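Re: [nullham-users] marker size for wrist camera tracking

On 2020-04-02, the Clandine group wrote:
> We're down to a 20 mm tag and the pose gets jumpy once the
> gripper is close in. Did you go bigger, or filter it? And does
> it still read at a steep angle?

Hi all,

We fought with the same thing most of December, so I can at least tell you what we ended up doing. We didn't go bigger (no room on the part!) and the filter only made everything lag. What helped was dropping the single-frame pose and averaging over the last 5 good detections, then throwing out any that flip the tag normal. Out of 166 approaches with the old method we got 78 clean ones, so there was plenty of room to improve – I'm still running the new set and will post numbers when it's done.
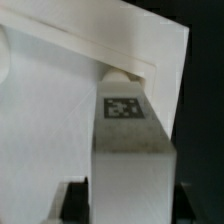
Wrist camera view, fingers open on either side of the tagged block.

On your angle question, that's pretty much the skew we work with. The tag comes out as a parallelogram and a bit soft, and white parts against white panels don't do you any favors when you're picking an exposure. I'd lock it by hand and leave it alone.

The flip check is in the Heltent branch, in the same file as the old filter. Could you send me a short log from one of your jumpy runs? I'd like to see if it's the flip or plain noise – they look the same on the plot.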